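Vamov Project Report, Part 3: Smoothing and Segmenting the Recordings

Our group spent most of the term on the software side of Vamov - reading in the gripper recordings, cleaning up the position track, and cutting each session into short pieces a planner could learn from. We had 124 recordings by the end, and I grew fond of nearly all of them.

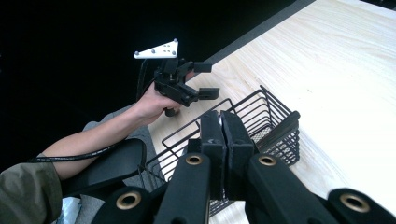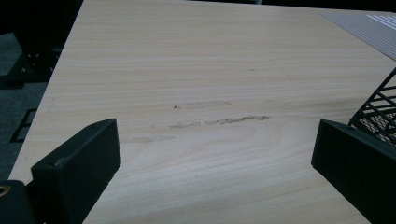 The segmenting script, which we called Prorex, looks at finger width and hand speed together and proposes a cut wherever both settle down. Our first version looked at the images too, and it tended to lock onto strong edges, such as the black wire basket against the pale tabletop, so we gave the image score less weight. We would love to try a learned cut detector in August.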